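Subject: Re: [equipment] gripper line for next year
Date: 30 December 2023

> Can we hold off on the second gripper? Akness wants $1364 for
> one and we already have a perfectly good one. Also, what are
> the "consumables, misc." at $86?

The perfectly good one is booked solid from the first week back, and the Draker arm has been parked without a hand since November. An arm without a hand is a very expensive coat hook. I'd like 2 working stations before the Bredimura people start asking where their grasping hours went.

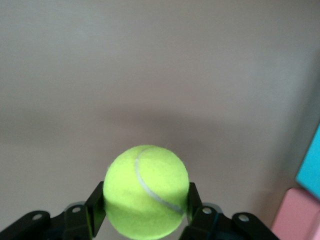 As for the $86, it's tennis balls and finger pads. I'm happy to rename the line if "misc." looks shifty -- "spherical test articles" has a nice ring and will probably get us audited.

Paredes quoted $70 less than Akness, but that leaves out the mounting plate and the cable, so by the time it's bolted on we've saved nothing and filled in two sets of forms. I'd stay with Akness.

If the money really isn't there, cut the spare controller first. It has lived in its box all year and seems content.

Can I have a yes or no before the quote runs out?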